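# Hand-held gripper build: pads slip on anything that isn't a box

**obadia_m** (thread starter)

Week five of the shared shop build. For those just joining: two-finger gripper you hold in your hand, printed brackets, a marker square on each finger so the software can work out how far apart they are. You do the chore yourself, the recording goes to the arm, the arm learns the chore. The arm is still on back order from Rukodia, so for now the most advanced manipulator in the building is me.

Boxes are fine. Bottles are fine. Chairs are making a fool of me. Hard tube rolls out of the pads and soft seats bunch up and creep. I've been through 90 grit texture, smooth, and a ribbed pad that looked terrific and held nothing. Ideas?

**lindgren_fan221**

Stiffer fingers. You're printing them too thin and they splay when you squeeze. Everyone wants to talk about pads because pads are cheap.

**obadia_m**

They're already the thick ones. I could club a seal with them.

**Handolstead_Hal**

What's the closing force? If you haven't measured it we're all just chatting.

**obadia_m**

Luggage scale hooked between the pads, so take it with a fistful of salt: it gives up well before my hand does. The linkage flexes at the pivot. I've been pretending not to notice since May.

**lindgren_fan221**

So, stiffer. Thank you.

**Ingegerd Nyberg**

Stiffer linkage, sure, but leave the fingers alone. I built mine with very rigid fingers and it held a chair beautifully right up to the moment it hit the floor, and then the bracket snapped at the screw holes. A bit of give in the finger saved the second version. Also grab the seat instead of the frame. Soft material bunching up between the pads is what you want, it gives them something to bite.

**Handolstead_Hal**

Grabbing the seat is cheating. The arm is going to meet chairs in the wild and some of them will be all tube.

**Ingegerd Nyberg**

When you move a chair, Hal, do you pick the hardest part to hold on principle?

**Handolstead_Hal**

I pick the back. Like an adult.

**clurketti**

Different complaint. Obadia, last time you posted recordings, one marker kept dropping out whenever you twisted your wrist. Has that been sorted? You can have the best pads in the world and the software still won't know if the thing is open or shut.

**obadia_m**

Sort of. It tolerates one bad marker for a few frames and guesses. Of 278 clips I threw out 221 the first time through, mostly for that. I've since relaxed the rule, which improved the numbers enormously and the recordings not at all.

**clurketti**

A proud tradition.

**lindgren_fan221**

Bigger markers?

**obadia_m**

Then they catch on everything. I tried it and spent an evening knocking over things I was supposed to be picking up. Tilting them outward a little is next on the list.

**Handolstead_Hal**

Before you print a whole new set, tilt one and leave the other as is. If you change both plus the linkage plus the pads you'll be back here in a month asking which one broke it.

**obadia_m**

Annoyingly sensible. Linkage first, brass bushing at the pivot, same pads, same markers. Ingegerd's way on the seat, Hal's way when I feel like suffering. I'll report back on slip after the weekend.

**Ingegerd Nyberg**

Post one of the seat grabs, would you? I want to see how much material you're getting between the pads. Mine only held once I went in deep.

**obadia_m**

Going in about as deep as my knees allow.

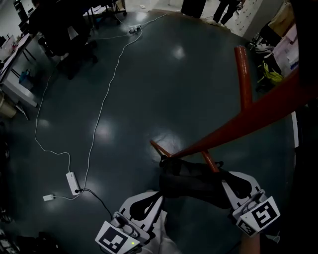 *Seat grab on the orange chair, black pads.*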